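Cleaning dust out of a desktop computer takes half an hour if the tools are laid out first. Most of the cases that come across my bench with a complaint of noise or random shutdowns need nothing else. These notes cover dust, fans, thermal paste and the small screws, in the order I do them.

## Before opening the case

- Shut down from the operating system. Do not hold the power button.
- Switch off the supply at the back, then pull the cord.
- Press the power button once with the cord out. This drains what is left in the supply.
- Move the case to a hard surface. Carpet is bad for static and worse for finding screws.
- Photograph the rear cables if there are more than you can remember.

Never open the power supply itself. It holds a charge after the cord is out, and it contains nothing worth cleaning that can't be reached from the grille.

## Static

A wrist strap clipped to bare metal on the chassis is enough. Paint is an insulator, so clip to an unpainted edge or a screw head. Without a strap, touch bare chassis metal before each part you handle and keep your feet still. Wool sweaters go on the back of the door.

## Dust

Use short bursts of air and hold the can upright. A tilted can spits liquid propellant, and the cold can crack a solder joint. Start at the top and work down. Leave the front filter for last and wash it in plain water. It goes back only when fully dry, overnight if the weather is damp.

Hold every fan still with a finger or a cotton swab while blowing on it. A fan spun by air runs past its rated speed and the bearing suffers for it.

For dust that has gone greasy (kitchens, smokers, any room with a fryer below it) air does very little. Use a soft brush, 3/4 inch wide, natural bristle. Nylon builds up static. I use the Saser brush sold for camera lenses, and cut the bristles down a little so they push instead of bend. Household vacuum cleaners stay outside the case. Holding the hose six inches away to catch what the brush lifts is fine.

## Cooler and paste

Old thermal paste should come off whenever the cooler comes off, even if it was applied last month. The film never seats the same way twice.

1. Warm the machine for a few minutes before shutdown. Soft paste releases more easily.
2. Loosen the cooler screws a turn each, in a cross pattern. Do not take one all the way out while the others are tight.
3. Twist the cooler slightly before lifting. A straight pull can bring the processor out of some sockets.
4. Wipe with a lint-free cloth and 90 percent or stronger isopropyl alcohol. Coffee filters work.
5. Wipe from the edge toward the center so paste stays off the board. 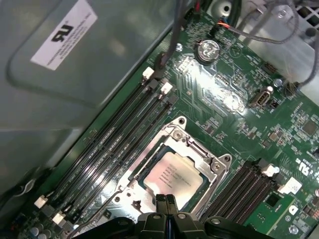
*Page last changed 2/6/19 - L. Sandu*

The metal frame around a processor socket is there to apply even pressure. Leave its screws alone during cleaning. If one has worked loose, tighten it in small steps, alternating with the others, and stop when it is snug. Paste that has fallen inside the socket is a separate job and should not be attempted with a swab, which catches the contacts and bends them.

Apply new paste as a single dot the size of a small pea on a standard desktop chip. Large workstation chips need more, usually a cross. Spreading it with a card traps air. The cooler spreads it when tightened, again in a cross pattern, a turn each.

An open tube of paste keeps for 2 years with the cap wiped clean and the tube stored tip down. If clear oil comes out first, squeeze until the color evens out and discard that part.

## Screws

Case screws come in two common threads and they are not interchangeable. The coarse one (6-32) holds side panels, hard drives and most power supplies. The fine one (M3) holds optical drives, SSDs and some boards. If a screw resists after the first turn, back it out and try the other kind.

To avoid cutting a second thread into soft metal, turn the screw backward until you feel it drop, then forward.

I store screws in a Nisen tray with three rows of cups and a slip of masking tape on each row. An egg carton does the same work. A magnetic dish is good for the steel ones, but brass standoffs will roll right off.

## Abrasives

Rust spots on an older steel panel can be dressed with 600 grit paper, used wet. Take the panel off and do it in another room. Metal dust near a board causes faults that are very hard to trace. Wipe, dry, and touch up with clear lacquer.

## Closing up

Check that no cable touches a fan blade. Push each memory module down at both ends. Run the machine with the side off for a few minutes and listen - a rubbing cable is easy to hear and a failing bearing sounds like a dry hinge.

Repeat once a year, or in July and again in winter where there are pets.

Lucian Sandu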